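Can it put the cup away yet?

Every few months a press release lands in my inbox announcing that the housework is nearly over. The latest came from a firm called Harkmont, dated 13th January, and it promised a home machine that would "tidy a table as you would". There was a film attached. I watched it four times, and on the fourth I noticed that the clock on the kitchen wall jumped forward twenty minutes between the plate being picked up and the plate arriving in the rack.

I have been writing about appliances for most of my working life, and I own a dishwasher, a bread machine and a vacuum that gets stuck under the sofa. I would dearly like to be wrong about robots. So I have spent a good part of the winter asking people in the trade a very narrow question. Never mind cooking, never mind looking after your mother. Can a machine clear a table in a house it has never been in before, with no one standing by?

The industry's favourite answer at present is that it will be able to once it has been shown enough. A person takes a hand-held gripper, the same sort of claw a robot would wear, and does the chore with that instead of their own fingers. A camera on the tool records it all. Do this often enough, the thinking goes, and a machine can learn from the recordings. It is cheaper than buying a robot and a good deal quicker, as people are better at picking things up.

The objects are usually humble. A red plastic cup on its side, a blue bottle cap, a cork coaster and a vase of pink flowers don't look like much of a challenge for an industry that has raised so much money.

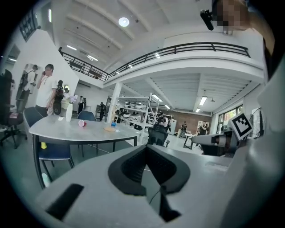

So can I buy a robot that will clear my table?
You can find firms willing to take a deposit, but I haven't found one that will promise in writing that the machine works in an ordinary home without help.

Razia Dhanial spent six years testing warehouse pickers before she went independent, and she now gets paid to tell investors things they would prefer not to hear. We talked for two hours over a bad line. Her view is that the cup is harder than it looks and the cap is harder than the cup.

"A cup standing up is a solved problem, more or less," she told me. "Knock it over and it rolls when you touch it. Then it's a different job. Your hand knows that before you do. The machine has to have seen it, or something very like it."

The cap is thin and close to the table, which leaves very little to grip. A coaster is worse, being flat and wide. Most of us slide a coaster to the edge of the table and pinch it there, without ever having been taught to. Dhanial says she has watched machines press down on a coaster again and again, like someone trying to pick a coin off a bar in gloves.

Then there is the question of what tidy means. The vase stays. The cup goes, unless someone is still drinking from it. A cap might belong to a bottle that is still in use, in which case binning it is a small act of vandalism. I asked three firms how their systems decide. One said the customer would tell it. One said it would learn the habits of the house. The third, Brulari, said it was "an exciting area", and when I wrote back to ask what that meant I got the same sentence again.

Numbers are hard to come by, and those that exist need reading slowly. Collbridge, which sells a two-armed machine to small packing firms, let me look through its trial log from last May. It covers 3,835 attempts at picking up a single item and placing it in a tray. Of those, 3,521 are marked as successes, and that is the number in the brochure. It comes to nearly 92 per cent, and I don't doubt it.

Turn to the back of the log, though, and there is a second column for attempts finished with no human touching anything, including resetting a dropped item or nudging the tray. That figure is 2,187. The brochure doesn't mention it. A Collbridge manager told me, quite pleasantly, that customers on a shop floor don't mind giving the tray a nudge. He may be right. On a packing line there is someone two steps away in any case, and the tray is always the same tray.

At home there is no one two steps away - that is rather the point of buying the thing. If I have to stand beside it and turn the cup upright whenever it rolls, I have bought a very slow way of clearing a table and given myself a second job as its assistant.

To be fair to the trade, the shop floor is where I came closest to being won over. Economou, a family bakery supplier with one long shed and a great many boxes, has had a machine folding cartons for over a year. It does 300 in a shift. It is slower than the woman who used to do it, who now runs the dispatch desk and told me she wouldn't go back for double the money. The machine doesn't need to understand cartons. They come flat, in one size, from the left. When the supplier changed the glue, it stopped for two days.

That glue has stayed with me. A house changes its glue every morning. Someone moves a chair, the curtains are drawn, a child leaves a school bag where the floor used to be. Even a room set aside for this kind of work has people wandering about in it, shelves of kit, cables on the floor and a mixture of daylight and strip lighting. The optimists say the mess is useful, as a machine shown only neat rooms will fail in untidy ones. I think they have a point. I also think it tells you how many untidy rooms there are left to get through.

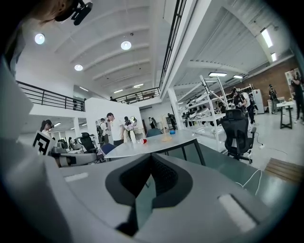 The cup, on its side, with people elsewhere in the room.

Dhanial doesn't think the recordings are a waste of time. She thinks they are the best idea the field has had in years, and that this is exactly why people are overselling them. What she wants is dull: a machine taken to a stranger's house, switched on, and filmed in one go with a clock in view. She has put this to several firms. Two said they would get back to her.

I made the same offer to Harkmont. My table is available, I said, and so is a cup, and I will stay in the next room with the door shut. Their reply thanked me for my interest and asked whether I would like to see the film.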